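The regional assembly in Wostell has now existed for 13 years, and in that time it has never once set its own budget. It receives one. The finance ministry sends a figure in June, the deputies argue over how to divide it, and by the fall they have usually approved something close to what the ministry suggested in the first place.

I bring this up now that the talk of "returning power to the regions" has started again, as it does before every election. Two of the larger parties have put it in their programs. The third says it will consult. I have read all three documents, and none of them says a word about taxes.

Power in a region comes down to who collects the money and who can be thrown out for wasting it. At present the capital collects nearly all of it and sends part of it back with conditions. The district of Pesudura, with 3,000 registered voters, asked last year to spend a road grant on a bridge. The road in question was in decent shape. The bridge had a weight limit that kept the school bus off it. The request went to the assembly, then to the ministry, then back to the assembly with a note saying grants for surfaces could not be used for structures. The road was resurfaced and the bus still goes the long way.

People in the capital tell this kind of story as a joke about provincial officials. I don't think the provincial officials did anything wrong. They asked for the right thing, in writing, on time. The rule that stopped them was written somewhere else by people who do not vote in Pesudura and will never have to stand in its town hall and answer for it.
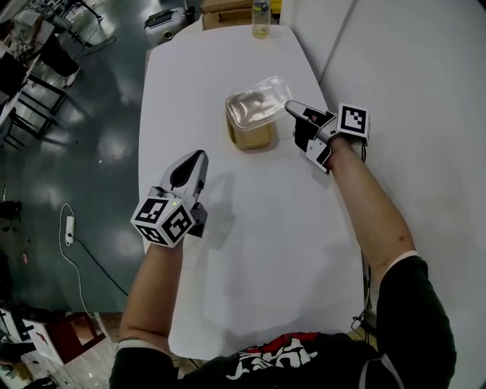
Sárközi wrote to me after my last column on this and objected that regions with their own taxes would soon become regions with their own tax dodges, and that the poor districts would end up poorer. It is the most serious argument on the other side, and I don't want to brush it off. Itow has a port and a cement works. Pesudura has sheep and a closed dairy. If each lived only on what it could raise, one would do well and the other would lose its clinic within a year or two.

But that is an argument for an equalization fund, and we could have one. The fund would take a fixed share from the richer districts and pass it to the poorer ones by a published formula, with no conditions on how it is spent. What we have today is equalization by favor. A district with a friend in the ministry gets its bridge. A district without one gets new asphalt.

The other objection I hear is about quality. The assembly has 188 deputies, and it would be hard to claim that all of them read what they vote on. Attendance on a Monday is poor. Some members hold the seat mainly for the title. I accept all of this. I would only ask what reason a capable person has today for running. The job consists of dividing up someone else's figure and explaining to voters why nothing can be changed. If the assembly could raise or lower a tax, the seat would matter, and the contest for it would get harder.

There is a modest place to begin. The property tax is already assessed locally, by local staff, in local offices, and then sent to the capital in full. Leave it where it is collected. Let the assembly set the rate within limits written into law, and publish every expense above 200 crowns so that anyone can check it. None of this needs a new constitution – it needs one amendment to the finance act, and the draft has been sitting with the budget office through two governments.

I will be voting for whichever party takes it out of the drawer. So far I have not been able to find out from any of them whether they know it is there.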